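Posulex Releases Skirken 11, a Tool for Teaching Robot Arms by Remote Control

Update adds a simulated tabletop, hand guiding and a shared library of 1371 recorded demonstrations 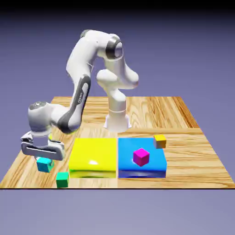

Simulated block-sorting task in Skirken 11, with the gripper over the cyan cube. Render: Posulex.

Posulex today released Skirken 11, a new version of its software for recording robot demonstrations. The release lets an operator drive a robot arm from a handheld controller, in simulation or on a real work cell, and save each run in a format that can be used to train a control policy.

Earlier versions of Skirken worked only with a physical arm. Customers told the company that this slowed them down at the start of a project, when the task is still being worked out and the arm is often needed for production. With version 11, a team can set up the task on a simulated table, practice it, change it, and move to the real cell when the steps are settled.

The first task included with the software is block sorting. It uses small colored cubes and two low platforms, one yellow and one blue. The operator moves the gripper over a cube, closes the fingers, lifts, and sets the cube down on the platform named in the instruction. Start positions can be fixed or shuffled between runs. Operators can also begin from a partly sorted table, or from one where a cube sits over the edge of a platform and has to be picked up at an angle.

Each recording stores the joint positions, the gripper opening, the controller input and the rendered views on one clock. A run can be paused and rewound to any point, so an operator who drops a cube can go back a few seconds and try again. The failed part is kept in a separate track and can be left out of training or used on its own.

For teams that prefer to work by hand, Skirken 11 also supports hand guiding on physical arms. The operator holds the arm near the wrist and leads it through the motion while the software records. Runs made this way are saved in the same format as remote-control runs - the two can be mixed in one training set.

Sterach, a contract packaging company, used a preview version to train new operators. The group recorded 168 runs of the block-sorting task before moving on to its own parts trays. Sterach reported that most operators were comfortable with the controller after almost 11 hours of practice, and that the simulated table let several people train at once without waiting for a turn at the cell.

The release also includes access to Myung, a shared library of demonstrations run by Posulex. Myung opens with 1371 recordings made by the company's own operators. Each one is labeled with the task, the start layout and the control method. Customers may add their own recordings or keep them private. Private recordings stay on the customer's own machines and are not uploaded.

Other changes in Skirken 11:

Adjustable controller speed, with a slow mode for the last part of a grasp
A side-by-side player for comparing two runs of the same task
Export of selected segments without the full recording
Clearer warnings when the arm nears a joint limit

Availability

Skirken 11 is available now as a free update for customers with a current license. New licenses are sold per workstation. The simulated table runs without a robot attached. Hand guiding requires an arm that allows it and a safety setup approved for the site. A second set of tasks, covering stacking and drawer opening, is planned for January.

About Posulex

Posulex makes software for recording, reviewing and sharing robot demonstrations. Its customers include manufacturers, packaging companies and research labs.

Media inquiries: Posulex press office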